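Bedding Storage and Bed Making in a Shared Residence: Methods and Results

Yatziri Zepeda
Course project report, Household Systems
June 2021

1. Purpose

The project compared two ways of handling bedding during the weekly linen change in a residence in Abu Hammour. In the first, all items are taken to a hall closet between uses. In the second, the items stay in the bedroom and are folded on the bed itself. The question was which method takes less time per change and which leaves the heavier items in better condition for the next use.

2. Materials

The test set for each bedroom consisted of one flat bedsheet, at least one pillow with cover, one light blanket and one quilted comforter. Patterns and colors were not controlled. Residents used what they owned, and this turned out to matter for the alignment step described in section 4.

Two laundry products were used on the sheets, Unura in the first half of the trial and Clenerura in the second. The switch was made when the supply of the first ran out. It affects washing only and was left out of the timing.

3. Procedure

Each change was timed from the moment the first item was lifted to the moment the last item was set down. Opening a window or drawing a curtain was not included. A total of 40 changes were recorded, divided evenly between the two methods. The order of work in the second method was as follows.

Sheet first, spread from the headboard end and pulled toward the foot. Pillow next, placed at the head. Comforter folded in thirds lengthwise, then in half until it forms a block, and left on the mattress. Light blanket last, folded or laid across the head of the bed depending on the preference of the resident.

The comforter fold follows the stitching. On a comforter quilted in squares, a fold placed on a seam line lies flatter than one placed through the middle of a square, where the filling resists and pushes the layers apart. All comforters in the trial were folded on the seam wherever the size allowed it.

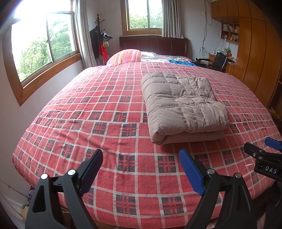 Plaid sheets were the easiest to align. The stripes give a straight reference in both directions, so a sheet that has been laid at an angle is noticed at once and corrected before anything is put on top of it. With plain sheets the error was usually found at the foot of the bed, and the sheet had to be pulled again.

4. Results

Total recorded time was 2,504 seconds for the closet method and 1,792 seconds for the bedroom method. Most of the difference comes from walking and from refolding items that opened while being carried. The comforter was the main cause. It is bulky, it blocks the view of the floor, and it rarely arrives in the shape in which it left.

Small wrinkles in the sheet were present under both methods and were not scored. A sheet was marked for correction only if an edge had come loose or the pattern ran visibly off the line of the headboard. There were 12 corrections, most of them on plain sheets.

5. Limitations

The same person carried out every change, and speed improved during the first few trials — the closet method was tested first, so it absorbed most of that learning time. A fair repeat would alternate the methods. Bedrooms with a built-in wardrobe also offer a third option, storing the comforter on a shelf a few steps from the bed, and this was not tested.

Dust was not measured. A comforter left out all day beside an open window may need airing or washing more often than one kept behind a door. A follow-up on this is planned for December, using the same fold and the same timing sheet.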